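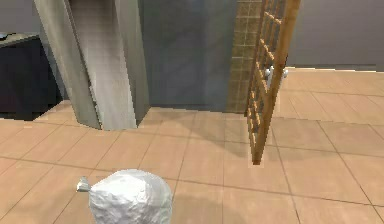 Home | Courses | Handouts | Contact

30 Jan 2020
By Hüsnü Erdem

Handout 4: Delegating Work

Delegating means giving a task to someone else along with the authority to finish it. The manager still answers for the result. Most trouble starts when the task is handed over and the authority is kept back.

Before you delegate, write down four things:

- the result you want
- the deadline
- how much the person may spend or decide alone
- when you will check in

Case: Stilon. A shift supervisor was asked to reorder packing supplies for the Clumerside site. Her limit was $300, and a normal order ran to $900. Every order went back to her manager for a signature -- usually twice. By December she had stopped placing orders until someone asked.

What would you change first, the limit or the sign-off? Write half a page.

Checking in is different from taking over. Agree on the dates at the start and keep to them. If the work is late, ask what is in the way before you offer a fix.

Reading for next week: Gebru, chapter on feedback, to page 81. Bring your notes on the Raleck case.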